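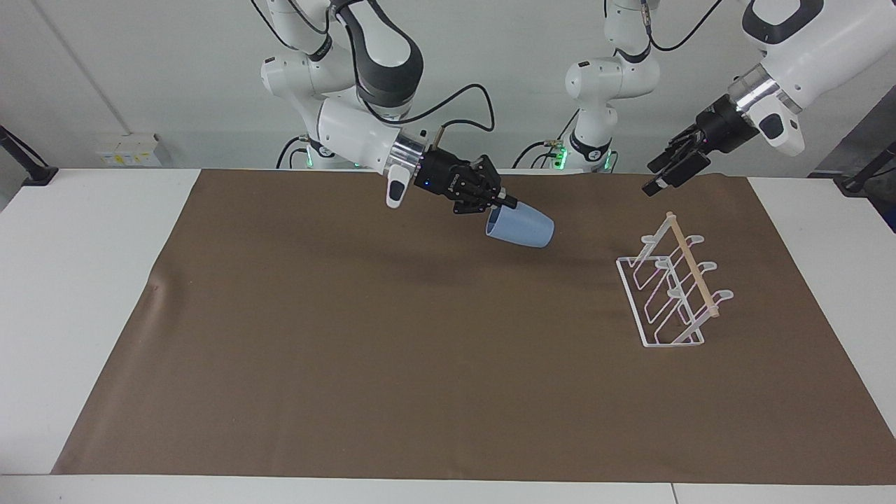 Wirkon
Manipulation software group
Minutes of the monthly meeting, Flondbridge site, March 2019

1. Minutes of the last meeting
Agreed with one change. Under item 4, "planner timeout" should read "controller timeout".

2. Matters arising
The log viewer now opens recordings from both arms on a single time line. The fault with missing joint labels is fixed. The request for a dark colour scheme was left open.

3. Motion planning
The cup and rack task now runs on the new planner, Zultetti. The old one stays in the build until August so that earlier results can be run again.

The planner was treating the rack as a solid box, so every path to a hook was refused as a collision. The rack model has been replaced with one made of thin rods, with each hook as a separate part. Planning takes longer with this model. The limit has been raised to 2000 milliseconds per request, and the group was content with that for now.

There was a long discussion about the idle arm. At present it is planned for as a fixed obstacle, wherever it last stopped. One view was that it should be sent back to a rest pose before each placement. The other was that this wastes time and hides faults that will come up later when both arms have work to do. It was agreed to keep the idle arm where it is and to log every plan refused on its account.

4. Perception
The cup pose estimate is good while the cup stands upright. Once it is held on its side the estimate sometimes flips end for end – the base is taken for the mouth – and the planner then asks for a wrist turn of half a circle.
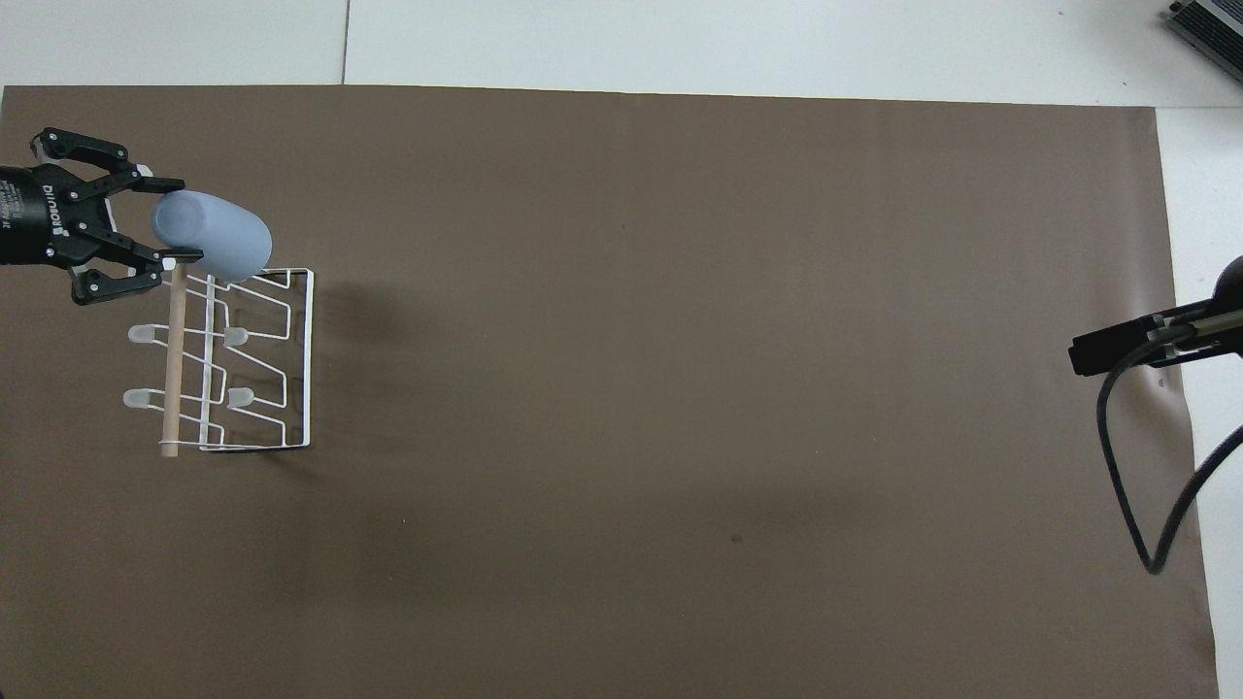 The proposal was to stop estimating the pose afresh after the grasp and carry it forward from the gripper position, using the camera only to correct small slips. This was agreed. A flip larger than the allowed correction will be thrown away and written to the log.

The rack wires remain a problem in the depth data. Thin rods drop out, and filling the gaps closes up the spaces between hooks as well. The rack pose will be fitted from the colour picture instead. The dowel gives a clear line to start from.

5. Control
The force limit on lowering is now read from the task file and is no longer set in the code. Gripper commands are sent on their own thread, which has removed the stutter in arm motion when the fingers close.

6. Tooling
The Abreu replay tool can step through a recording and show the plan, the pose estimate and the commanded joints side by side. It fails on recordings longer than 3000 frames. Until that is mended, long recordings should be split before loading.

Nightly tests: 16 passed, 2 failed. Both failures are in the rack fitting tests, which still expect the old box model. The tests are to be rewritten.

7. Actions
Log refused plans with the position of the idle arm – planning.
Carry cup pose forward after grasp – perception.
Rewrite rack fitting tests – perception.
Mend the frame limit in Abreu – tooling.
Write up the task file format, including the force limit – control.

8. Any other business
The shared calibration file was overwritten again. It is now read-only, and changes go through review like any other file.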